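Covered shopping arcade

A covered shopping arcade is a roofed pedestrian passage lined on one or both sides with shops, usually open to the street at each end. The form differs from the department store, in which one company controls all of the selling space, and from the enclosed mall, which is larger, stands apart from the surrounding streets and depends on its own parking. Most arcades are a single building or a group of adjoining buildings under one owner, with the shops let to separate tenants.

The word is also used loosely for open colonnades with shops behind them and for market halls with fixed stalls. This article deals with the enclosed passage. The Uteck Arcade and the Kenel Passage are used throughout to show the two main plan types.

Layout

The simplest plan is the straight passage, with an entrance on each of two parallel streets. It works best where both streets are already busy, as people then use the arcade as a shortcut. The Uteck Arcade follows this plan. It has four entrances, two at the ends of the main passage and two on short side arms that meet it at the midpoint. The arms were added after the main passage had opened and are lower and narrower.

The second type is the bent or L-shaped passage, used where the plot does not run straight through the block. The Kenel Passage turns once through a right angle, and the turn is marked by an eight-sided hall under a shallow dome. Shops facing the hall have longer windows than those in the passage and have always been let at a higher rent. A bent passage loses the view from one end to the other, and units just beyond the turn are commonly the hardest to let.

Passage width is a matter of compromise. A narrow passage brings both rows of windows within easy view of a person walking down the middle, but it becomes crowded at busy hours. A wide passage handles crowds well, though shoppers tend to keep to one side and miss the windows opposite. Many wide arcades place kiosks or seating along the center line to narrow the walking space again.

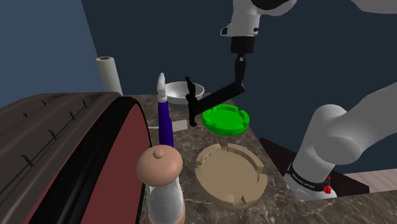

Upper floors were originally used as workrooms, storage or living space for the tenants below. In later arcades they were let separately as offices and reached by a stair from the street, so that office workers could come and go after the passage was locked. Upper galleries with shops of their own are less common. They roughly double the shop frontage on a given plot, but upper-level shops draw fewer passing customers and usually go to trades that people visit on purpose, such as tailoring, watch repair and bridal wear.

Roof and lighting

The roof is normally glazed, either over its full width or in a strip along the ridge. Full glazing gives even daylight at floor level but makes the passage hot in summer, and goods in south-facing windows fade quickly. Ridge glazing is cooler and cheaper to maintain. The shops under it need artificial light for most of the day.

Early roofs used small panes set in putty on iron bars. Putty hardens and cracks, and leaks were a constant source of dispute between owners and tenants. When the Uteck roof was rebuilt, 1,126 panes were taken out and replaced with larger units in gasketed frames. The new roof has wider spacing between bars and admits more light, but the outline seen from the street was kept the same.

Ventilation is provided by louvers below the glazing or by hinged sections opened with a hand crank. Powered vents linked to a smoke detection system are now usual. In unheated arcades the doors at each end are left open during trading hours, and the passage stays close to the outdoor temperature.

Shop units

A typical unit consists of a front sales area, a small back room and, in many cases, a basement reached by a steep stair. Frontages are short. The short frontage suits goods that are small and costly for their size, and the trades most often found in arcades are jewelry, gloves, hats, stationery, perfume, leather goods and confectionery. Shoes are less well represented because of the storage space needed for a full range of sizes, and furniture is almost absent.

Shopfronts in a single arcade were usually built to one design, with a low base, a large display window and a recessed door. Leases often set out the height of the sign, the style of its lettering and the hours during which the window had to be lit. Such rules have two effects. They keep the passage uniform in appearance, and they make it hard for chain stores to fit their standard signs, which has helped independent shops to stay. The Quiambao glove shop in the Kenel Passage retains its original front, including the brass rail along the window base and the sliding display trays behind the glass.

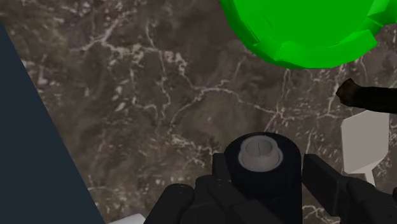 A reader's comment attached to an earlier version of this article objected that signage rules do far less to protect independent shops than the length of the lease does, and that a chain will accept any sign it is told to put up if the footfall is good. Studies of the subject generally treat the two factors together. Long leases with fixed increases favor a tenant whose trade is steady, and short leases favor those able to close one branch without closing the business. Where an arcade has both strict signage rules and short leases, the share of chain tenants tends to rise over time.

Management

The owner normally keeps control of the passage, the roof and the main doors, and recovers the cost from tenants through a service charge. The charge is divided in one of three ways: by floor area, by length of frontage, or by a fixed share written into each lease. Division by floor area is now the most common. It is unpopular with tenants who have large basements, who pay for space that brings in no direct sales.

The Uteck Arcade passed to the property company Reltier, which also holds the neighboring office building. Reltier combined several pairs of small units by removing the walls between them, so that the number of shops fell while the total sales area stayed almost unchanged. The sales area is given in the company's letting plan as 2,323 square meters, of which 1,082 square meters are at ground level. The remainder is divided between the basements and the upper gallery.

Opening hours in arcades are set centrally. The gates are opened before the shops so that deliveries can be made by hand cart, since vehicles cannot enter. In the Kenel Passage deliveries must be finished by 9:30 a.m., and the gates close one hour after the last shop. Late opening is usual in the weeks from the end of October to the winter holidays. Cafés and restaurants inside an arcade present a difficulty, as they need access after the shops have shut. They are for this reason often placed next to an entrance, with a second door directly to the street.

Trade and customers

Arcades have always depended on browsing. A shopper in an open street usually has a destination, and bad weather shortens the trip. Under a roof the same shopper walks more slowly and passes more windows, and a larger part of what is bought was not planned. Rainy days are often the best trading days in an arcade and the worst in the streets next to it.

Display practice reflects this. Windows are dressed for close viewing, with prices shown on small cards, and the goods are changed more often than in street shops. Fashion tenants commonly change the front row of the window each week and the background each season. Mirrors are placed at the sides of the window – seldom at the back, where they would reflect the shop opposite. 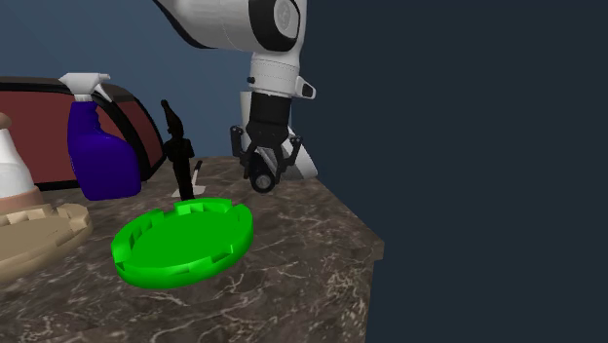 Seasonal patterns differ by trade. Glove and hat shops take most of their income in the colder months and carry scarves, umbrellas or small leather goods to fill the rest of the year. Perfume and confectionery peak before holidays. Clothing shops in arcades rely less on end-of-season sales than those in malls, partly because there is little room to store marked-down stock.

Decline and reuse

Many arcades lost custom when department stores opened nearby with longer hours, fixed prices and a wider choice under one roof. A second decline followed the spread of out-of-town malls. Some arcades were demolished for the value of the land, and others were cut in half when one of the two streets was widened. A number survived with low-rent uses such as stamp dealers, secondhand book stalls and shoe repair.

Interest returned as city centers were made over for walking. Restored arcades are generally marketed on their age and appearance, and rents rise after the work is finished. Earlier tenants are often unable to remain. In some cases the owner has reserved a small number of units at a reduced rent for repair trades and makers. The practice is more common on upper galleries, where full rents are difficult to obtain in any event.

Terms

Frontage: the length of a shop unit measured along the passage.

Gallery: an upper walkway giving access to shops above ground level.

Return window: a display window that turns the corner into the recessed doorway.

Rotunda: a round or many-sided hall at a turn or crossing of passages.

Through trade: sales made to people using the passage as a route between streets.

See also

Bazaar
Department store
Market hall
Pedestrian street
Window display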